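4. What we learned from the repair and sharing groups

I should say up front that I came to this study as a neighbor first and a researcher second. I live in Birkia, I have borrowed a ladder from the tool shed there more times than I'd like to admit, and I'm on the email list for the seed swap. So when our small team set out to ask how a town gets ready for pricier fuel and shakier supply chains, I already had opinions (strong ones!), and I tried to keep them in my pocket while people talked.

We mailed 900 surveys to homes in Birkia and the smaller settlement of Lukáč, up the valley, and got 571 back. I was thrilled with that, because our pilot the previous December had mostly been answered by people I already knew from the bus. The survey asked what folks grow, fix, lend, borrow and store, and how they'd manage a month in which driving cost twice as much. After that we sat down with 58 of the people who answered, usually in their kitchens, and let them wander off topic as much as they liked.

4.1 Who shares, and what

Of the 571 homes, 321 had lent or borrowed something outside the family in the past year. I had guessed lower. Ladders and canning pots came up over and over, and so did car rides, which we hadn't even listed and had to write in later. Lukáč has no store of its own, so a trip down to Birkia is almost always a shared errand: one person drives and comes home with shopping for several porches. People there didn't call this resilience or transition or any of the words we use in our grant applications. They called it going to town.
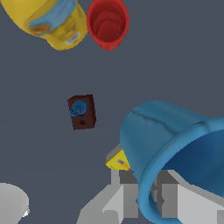
Figure 3. Household-type objects on a dark gray surface, with a two-fingered gripper reaching in; simulated view.
6 min read

The Birkia homes were different. They had more gardens than I expected and far fewer shared trips, and a lot of people told us they'd be happy to swap rides but felt funny asking. One woman said she would sooner lend her car to a stranger than ask her neighbor for a lift to the dentist. I laughed, and then I realized I'm exactly the same.

4.2 The Suvow list

Suvow is the name of the lending list that a few households started on paper and later moved onto Godex, the message board the town already used for lost cats and snow notices. We read through a year of its posts with the group's permission. Offers beat requests by a wide margin in every season, which fits with the shyness we heard about in the interviews. When somebody did post a request it was usually filled the same day, and the thank-you messages are lovely to read, if a bit heavy on jam.

The weak spot is storage. Suvow has no building, so the big items (the cider press, the wood splitter) live in whichever garage has room, and two families told us they were tired of being that garage. A shared shed came up in so many kitchens that we added it to the follow-up survey, along with a question on who would hold the key.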